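Housekeeping and Room Care, Unit 4
Flat white surfaces: shelves, boards and panels
Notes for students, Omthorpe course
Prepared by Hanne Niskanen

This unit follows the one on floors. It deals with the flat painted or coated surfaces found in most homes and small offices: shelf boards, cabinet sides, table tops, door panels and the loose boards that end up leaning in a corner after a room has been rearranged. Bring your own cloths to the practical session. Buckets and soap are provided.

1. Look before you wipe

Most damage to white surfaces is done in the first minute, by somebody rubbing grit into the finish. Stand to one side of the board so that the light from the window or lamp comes across it at a low angle. Dust, crumbs and scratches that don't show from the front will show from the side. Run a dry hand along the edge as well as the face. Edges collect more dust than people expect, and a rough edge will catch a cloth and leave threads behind.

Sort what you find into loose dirt, stuck dirt and wear. Loose dirt comes off dry. Stuck dirt needs water and a little soap. Wear is a change in the surface itself and won't come off with anything. Gray scuffs can belong to either of the last two groups, and you often can't tell which until you have tried a damp cloth on a small patch. If the patch looks the same after two light passes, write it down as wear and move on.

2. Moving a board

A loose board should be moved before it is cleaned if it stands at a slant. Check both ends first. Find out what the lower end is resting on and whether anything is leaning against the back. Hold the board by its long edges with your hands spread wide, lift it clear and turn it upright before you walk with it. Long boards should be carried by two people, one at each end, and the person walking forward gives the directions.

Don't drag a board across the floor by one corner. Corners chip easily, and a chipped corner lets water in the next time the board is washed. At Utthorpe we lost several shelves this way in February and had to cut them down for drawer bottoms.

If the board must stay where it is, steady it with one hand and clean with the other. Work from the top down.

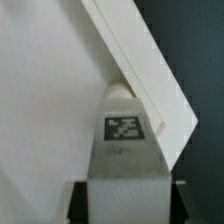 Keep the pressure even. Pressing hard on a slanted board will slide the foot of it outward, and on a painted wall the top edge leaves a line that has to be touched up. A folded towel under the foot is enough on most floors. On polished floors use a rubber mat.

3. Cleaning

The mixture used in this course is 5 ml of plain dish soap in 1,000 ml of warm water. For a single shelf, half of that is plenty, so measure 500 ml of water and halve the soap. More soap doesn't clean better. It leaves a film, and the film holds dust.

Start with a dry cloth and take off everything loose. Shake the cloth outside or fold it to a clean side after every pass. Then wet a second cloth, wring it until it no longer drips, and wipe in straight lines along the length of the board. Overlap each line a little with the one before. Rinse with a third cloth and clean water, then dry right away. Water left along a seam or a screw hole will swell many kinds of board, and the swelling doesn't go down again.

Knobs, rod ends and other rounded parts are wiped last. Wrap the cloth around them and turn it. The place where a knob meets the surface behind it usually holds a ring of dirt, and a cotton swab is better there than a fingernail through the cloth. Take printed labels and stickers into account too. If they are meant to stay, wipe across them once with a barely damp cloth and keep away from the corners.

Do not use scouring powder, steel wool or the green side of a sponge on anything white and glossy. On a matte surface be careful even with a soft cloth, as hard rubbing polishes the finish and leaves a shiny spot. The melamine sponge -- the white block sold for removing marks -- is a fine abrasive and comes under the same rule. Try it first where it won't be seen.

4. Putting back

Let the board stand until it is dry on all sides, including the back. Wipe the supports while you wait. Then check that the shelf pins are pushed fully in and that all of them are the same kind. Mixed pins are the usual cause of a shelf that rocks.

A 900 mm shelf with pins only at the ends should not carry a full row of heavy books. Put heavy things near the supports and lighter things in the middle. If a board already sags, turn it over when you put it back, provided both faces are finished.

5. For the practical session

You will work in pairs in Room 101. Each pair cleans one board and one set of supports, and hands in a half-page record with these headings:

Condition before cleaning
What came off dry
What came off with soap and water
Wear remaining
Anything to repair

Write the first heading before you touch the board. Records go in the tray by the door. Read the Manninen handout on stains before the next unit.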